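Pegboards: A Wall Full of Holes and What It Does

Explainers for ages 8 to 12
Updated 8 January 2019

A pegboard is a flat panel with holes in it. The holes are all the same size and they are the same distance apart. Hooks fit into the holes, and tools hang on the hooks. Stores use pegboards to show things for sale. People also put them in garages, craft rooms, school workshops and kitchens.

The panel itself does very little. The holes, the hooks and the space behind the panel work together, and each one has a job.

The holes

Holes on a pegboard are arranged in a grid. A grid is a pattern of straight rows and straight columns that cross each other. Graph paper is a grid. So is a checkerboard.

Because the spacing never changes, a hook that fits in one hole will fit in any other hole on the same board. This is called a standard spacing. Without it, every hook would need its own special place, and moving a tool would mean drilling a new hole.

To find out how many holes a board has, you do not need to point at each one. Count the holes in one row, count the rows, and multiply. The small training board at the Pulesside school workshop has 13 rows with 11 holes in each row. 13 times 11 is 143, so the board has 143 holes. Counting them one at a time takes much longer, and it is easy to lose your place.

This only works when every row is full. If a corner has been cut away to fit around a pipe, work out the full number first and then subtract the missing holes.

What pegboard is made of

Many pegboards are made of hardboard. Hardboard is made from wood that has been broken down into tiny fibers. The fibers are pressed together with heat until they form a thin, stiff sheet. Other pegboards are metal or plastic.

Hardboard costs less, but the holes can wear out. If a heavy tool is pulled off its hook many times a day, the edge of the hole slowly crumbles and the hook starts to wobble. Metal holes keep their shape longer. Plastic does not mind damp air, so it is often chosen for sheds and laundry rooms.

The space behind the board

A pegboard that is screwed flat against a wall will not work with ordinary hooks. The back end of the hook has to go through the hole and turn upward, and it needs room to do that. For this reason installers put strips of wood, called furring strips, between the wall and the board. The gap is often less than the width of your thumb – that is enough for most hooks.

Some hooks are made differently. Their back end pushes straight in and grips the hole, or they have a wide plate on the front that is held in place from the other side. The plate spreads the load over a larger part of the board, so the hook is less likely to tilt.

How a hook holds a load

A load is anything the hook has to support. Gravity pulls the load straight down. On a pegboard fixed to a wall, the hook sticks out from the board, so the pull tries to tip the front of the hook downward. The back of the hook presses against the board and stops it from tipping.

The distance between the board and the tool matters. A tool hanging close to the board tips the hook only a little. The same tool hanging at the far end of a long hook tips it much more. Engineers call this turning effect a moment. You can feel it yourself. Hold a full water bottle close to your chest, then hold it with your arm straight out in front of you. The bottle has not become heavier, but your arm has to work harder.

So heavy tools should go on short hooks, pushed back as far as they will go.

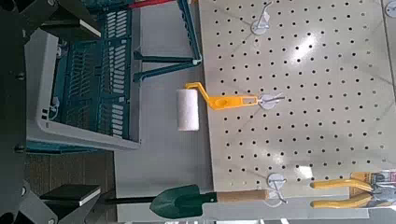
Tools are hung in several different ways, depending on how they are shaped.

A paint roller has a handle, often with a hole near the end. The hole goes over the hook and the roller hangs from it. A roller cover is soft, and if it is left lying on a shelf for a long time it can get a flat side. A flat side leaves stripes in the paint. Hanging keeps the weight off the cover.

A garden trowel is a small hand shovel with a pointed or rounded blade. The metal collar where the handle meets the blade is called a ferrule. It keeps the wood from splitting. Some trowels have a hole or a loop of cord at the end of the handle. Dry the blade before hanging up a trowel, as wet steel rusts.

Pliers do not always have a hole. In a store they are often fastened to a piece of card, and the card has the hole. At home the card is gone, so the pliers need a different holder. Two hooks side by side will do, with one grip over each hook. The rubbery coating on the grips gives your hand a better hold.

Where each thing should go

Stores and workshops plan a board before they fill it. A hardware store called Brustincombe has 966 hooks on its walls, and a worker there has to be able to find an empty one quickly. The store follows a few rules, and they work just as well on a board at home.

Heavy things go low. If a heavy tool falls, it falls a shorter distance.

Things used often go between waist height and eye height. For a child this is lower on the board than it is for an adult.

Long tools need empty space under them or beside them. Measure the tool first, then choose the hook. Two tools should never overlap, or the one behind cannot be taken down without moving the one in front.

Sharp points face the board or point down. Saws, awls and pruning knives go out of reach of younger children, or into a locked cabinet.

Many workshops also draw an outline around each tool on the board. This is called a shadow board. When a tool is missing, its outline shows, and anyone can tell which tool has to be found. Airplane mechanics use shadow boards or trays so that no tool is left inside an airplane.

Filling and emptying a board

When a store gets a delivery, the new items have to be moved from boxes to hooks. Workers sort the items into groups first. Then they carry one group at a time to the board, in a basket or a cart. Older stock is moved to the front of the hook and new stock goes behind it, so the older stock is sold first. This is called rotation. It matters most for things like glue and seeds, which do not last forever.

The Grarkent garden center changes its boards every January. Winter items come down and seed packets go up. In one recent change the staff moved more than 178 hooks. The panels themselves stayed on the wall.

Try it: plan a board on paper

You will need graph paper, a ruler, a pencil and five tools or kitchen items that are safe to handle.

1. Let each corner where lines cross on the graph paper stand for one hole. Draw a border around your board.
2. Measure each item from end to end and write down the length.
3. Decide on a scale. For example, one square can stand for one inch.
4. Mark a hook for your heaviest item near the bottom. Leave enough room under it for the item to hang.
5. Mark hooks for the other items. Leave at least 2 empty squares between one item and the next.
6. Draw the outline of each item hanging from its hook.

If an outline crosses another outline, move one of the hooks and draw it again. On a real board you would do the same thing, and the old hole would be ready for another hook.

Words to know

Ferrule: a metal ring or collar that joins a handle to a blade or brush.
Furring strip: a thin strip of wood that holds a board away from a wall.
Grid: a pattern of straight rows and columns.
Hardboard: a stiff sheet made of pressed wood fibers.
Load: the weight a hook or shelf has to hold up.
Moment: the turning effect of a force.
Rotation: moving older stock to the front so it is sold first.
Shadow board: a board with an outline drawn for each tool.

Next in this series: Drawers and Runners

Published by Sadeghi Learning Pages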